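# Setup and Upkeep of the Two-Arm Towel Cell

Jolán Vörös
Project report, Pirora Lab, 15 February 2023

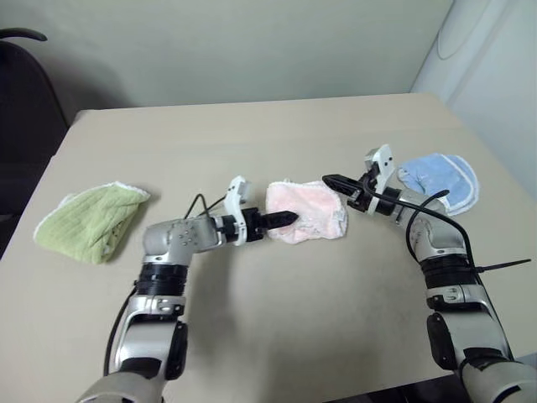 My project was to take over the two-arm cell from the previous student, get it back into a state where it could be used every day, and write down how to keep it that way. I did not work on the folding policy. Another group does that, and they are the users of the cell. Their complaint in the fall was that too much of their lab time went to faults that had no connection to folding: a finger that no longer lined up, a cable that caught, an arm that came up with the wrong zero.

## 1. State of the cell at the start

The cell has two arms, left and right, that work over one light-colored table. Each arm ends in a parallel-jaw gripper with black tapered fingers and a white bracket near the wrist. The material is small terry towels in green, pink and blue. The control PC runs Purves, our in-house scheduler, and the arms report their joint states through it. Cycle counts and faults go into a log called Nerkum.

I read back through the log before I touched anything. There were 32 entries marked as faults for the fall term. I sorted them by cause as well as I could from the notes people left, and some notes just said "stopped again." Most of the readable ones were one of these:

- gripper closes but the towel slips out
- cable tension warning on the right arm
- left arm off position after a power cycle

The slipping was the most common and the cable problem cost the most time per fault, so I started with the cable.

## 2. Cables

The gripper cable on each arm runs outside the housings. It leaves the wrist, goes back along the forearm and comes down past the elbow. If it is tied too tight near the wrist, it pulls when the wrist turns all the way over. If it is too loose it can drop in front of the fingers or get between the forearm and the table.

On the right arm the cable had been tied flat against the forearm with no slack. I cut the old ties, moved the wrist by hand through its full range with the power off, and marked the cable with tape at the point where it was pulled the most. Then I tied it again with enough slack to clear that point.

On the left arm I left a small loop standing up over the forearm near the wrist. It looks untidy, but the wrist needs it. Please don't pull it flat.

Notes for the next person:

1. Power off and wait for the brakes before cutting any tie.
2. Cut ties with flush cutters, never with a knife. I found one nick in the old cable jacket.
3. Pull ties snug by hand only.
4. Run the wrist through its range by hand, then at slow speed, then at normal speed.
5. Trim the tails after the slow run. Leave them long until then so you can find the ties and redo them.

The right arm still has a tie with a long tail sticking out to the side. It is on the open list in section 6.

## 3. Gripper fingers

The fingers are held by two screws each. When a screw backs out slightly, the finger tilts and the tips meet at the back edge before the front. A towel is thick enough to hide this. The grip looks fine until the arm lifts, and then the hem slides out.

The check I use is a strip of printer paper. Close the gripper on the strip at the very tip and pull. It should hold with the same force on both sides of the tip. If it turns while you pull, the finger is tilted. I loosened both screws, closed the gripper lightly on a flat steel shim, and tightened the screws a little at a time, going back and forth between them. I added a small drop of medium threadlocker. Let it cure overnight before running.

I did the left gripper twice. The first time I tightened one screw completely before the other, and the finger was off again in the opposite direction.

Lint also matters more than I expected. Terry cloth sheds, and the lint packs into the contact surface of the fingers. Wiping them with a dry cloth before the first run of the day is enough. I tried isopropyl alcohol and saw no difference, so I dropped it from the routine.

## 4. Zero position and restart

The left arm fault after power cycles was in software. Purves loaded an old offset file if the arm was switched on before the PC had finished booting. I moved the old file to the archive folder and added a check that refuses to start if the file date and the date in the config don't match.

The start order is now:

1. PC on, wait for the Purves status page.
2. Left arm on, wait for ready.
3. Right arm on, wait for ready.
4. Run the zero check on both arms with the table cleared of towels.
5. Put the towels out and run one pick at slow speed.

For step 5 I use the pink towel in the middle of the table, with the green one to the left and the blue one to the right at the back. The left gripper takes the near side of the towel with its fingertips and the right one comes in from the other side and waits just off the cloth. The pose makes it easy to judge finger height by eye on both arms. Bunch the towel a little. A perfectly flat towel is harder to pinch and will make a good gripper look bad.

## 5. Service interval

I set the service interval at 3000 cycles, counted per gripper in Nerkum. The number comes from the log: the slipping faults I could place all came later than that after the last finger adjustment. It is a small amount of data and the interval should be reviewed at the end of March. At each service, do the paper check, inspect the cables along their full length, and look at the joint rings for caught threads.

## 6. Still open

- Trim the long tie on the right arm.
- Order spare fingers. We have one pair left. The Clistent quote is in the project folder.
- The new date check gives the same message for a missing file and a wrong date. These should be separate.
- Bracket screws on both wrists have not been checked for torque. I could not find the value in the manual.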